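Facilities Support — Staff Kitchen, Level 3
Ticket 1000
Category: Plumbing / Kitchen
Status: Pending tenant confirmation

Reported issue
The tenant, Chrysikopoulos, reports that the staff kitchen sink drains slowly and leaves a brownish film on the basin floor. Staff who wash personal tumblers and mugs at this sink have also noted a stale odor in the morning. The tenant asks whether the sink may remain in use.

Initial response
The sink may remain in use for rinsing and hand washing of drinkware. Coffee grounds, tea leaves and food scraps must go in the waste bin. Please confirm whether the strainer lifts out freely and whether the film returns after cleaning.

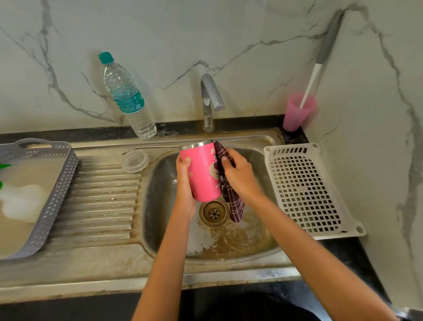 Drinkware should be dried with a clean cloth and put away the same day. Cloths used on cups are not to be used on the basin — a separate sponge is kept in the cabinet for that purpose.

Tenant update
The strainer lifts out. The film was removed with dish soap and had returned by the next afternoon. Drainage is unchanged.

Action taken
The trap was opened and cleared of coffee residue. The strainer was scrubbed on both sides and refitted. Iltach cleaning staff have been asked to add the basin floor to the evening routine, using Plunov cream cleaner and a full rinse. A flow test at 4:30 p.m. showed normal drainage.

Next step
The tenant is asked to monitor the sink and reply to this ticket if the film or the odor returns. Vundetti Facilities will close the ticket once the tenant confirms.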